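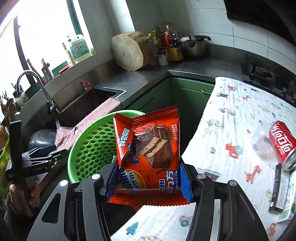

1/ I've been leading the Sunday evening chant group in Plelton for seven years. People ask how to start singing at home when they can't read music and don't think they have a voice. I'll put what I tell them in one thread.

2/ Pick one chant and stay with it for a month. Most beginners collect a playlist of 5 hours and never learn a single line by heart. You want something short enough to remember while washing dishes.

3/ The first one I learned was four lines long. I sang it badly through all of August, in the car, with the windows up. By the end of the month I no longer had to think about the words, and that was when it started to feel like prayer.

4/ Pitch. Start lower than you think you should. Recordings are made by trained singers and they sit too high for most of us. If your throat is tight after two rounds, drop it again.

5/ You don't need an instrument. If you want one, get a drone. A shruti box is the usual choice. Mine is a secondhand Maruyama with one reed that buzzes when the weather is damp. A free drone app on your phone does the same job.

6/ I used a harmonium for a while and went back. I was watching my fingers the whole time and losing the words. Some people are fine with it.

7/ Counting. Many traditions use 108 repetitions. With a short chant that takes me most of half an hour. If you have small kids or an early shift, do 27, which is a quarter of it. Use beads so you don't have to keep track in your head.

8/ Learn what the words mean before you sing them for a month. Look at two translations at least, and if you can, ask someone who grew up with the chant. I sang one with the wrong vowel for a year before a woman in the group corrected me. It meant something else.

9/ If the chant comes from a tradition that isn't yours, say so when you share it and say where you learned it. Our song sheets have the source at the bottom of every page.

10/ Christians ask me about this a lot. You have your own. Taizé songs are short, they repeat, and they were made for people who don't share a language. Plainchant psalms work too, once you get used to the long line on one note.

11/ Silence afterward. Sit for as long as one more round would take. I skipped this for the first couple of years and I regret it. The last line keeps going in your head for a bit and then it stops.

12/ Recording yourself: do it once a month, no more. I keep mine in a folder called Avero, after the street where we first met as a group. There's a lot of bad singing in there. The early ones are too fast.

13/ Speed is the most common problem. When people get nervous they rush, and a group will rush together. Tap the slow beat on your knee with your whole hand.

14/ On missed days. You'll miss some. Don't double up the next day to make up for it. Sing the normal amount.

15/ Someone asked about our songbook. The new one has our regular chants plus the evening set, with words, meaning and a simple melody line. Large print this time. We'll have copies at the door on Sunday. Pay what you can.

16/ Next gathering is at the Trilovel hall, usual time, side entrance. Bring a cushion if you don't like the chairs. We'll do the slow evening set first, and newcomers are welcome to just listen.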